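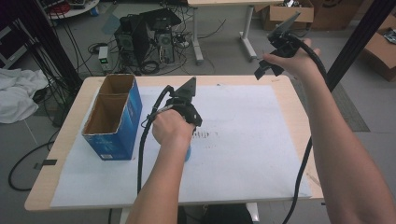

Paired hand-held grippers in use over the papered table.

Forum: Equipment and Procurement
Topic: Budget for a second two-handed station

bench_office
Members are invited to comment on the draft equipment plan before it closes in March. The department proposes a second table with two hand-held grippers, to match the present one. Two suppliers have quoted. Bodik asks 581 for each gripper, cable included. Prukum is cheaper by 100 but charges separately for spare fingers. The computer is a further line and has not yet been priced.

Khunthong_stores
I would support Bodik. Fingers are a consumable and ought to be costed as such. Our stores issued 22 replacement pairs last year, and the saving offered by Prukum would not survive that rate of use.

waker_desk
I must disagree with the previous post. Most of those pairs went to the Waker training bench, where new operators press far too hard. The figure should not be carried over to a station used by experienced staff. Prukum also publishes its finger drawings, so plain replacements could be made in our own workshop.

Khunthong_stores
Workshop time is charged to somebody. If the plan relies on it, the plan should say so.

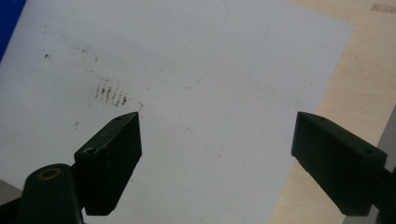
lower_lab
Is paper for the table top to be bought from the equipment budget?

bench_office
It is charged to general supplies, together with tape and cleaning cloths, and need not appear in the plan.

lower_lab
Thank you. May I also ask that cabling be given its own line? We set aside about 300 for it last time and it was absorbed into the computer purchase, after which longer leads had to be requested separately - a slow process.

waker_desk
Seconded. I would add a spare gripper before any spare computer. With a two-handed task, one faulty gripper stops the whole station.

Khunthong_stores
On that point we agree. I still ask that both quotations be restated with a year of fingers included.

bench_office
Both suppliers will be asked to requote on that basis. Cabling will be listed separately and one spare gripper added as an option. The revised draft will be posted in this topic on Saturday.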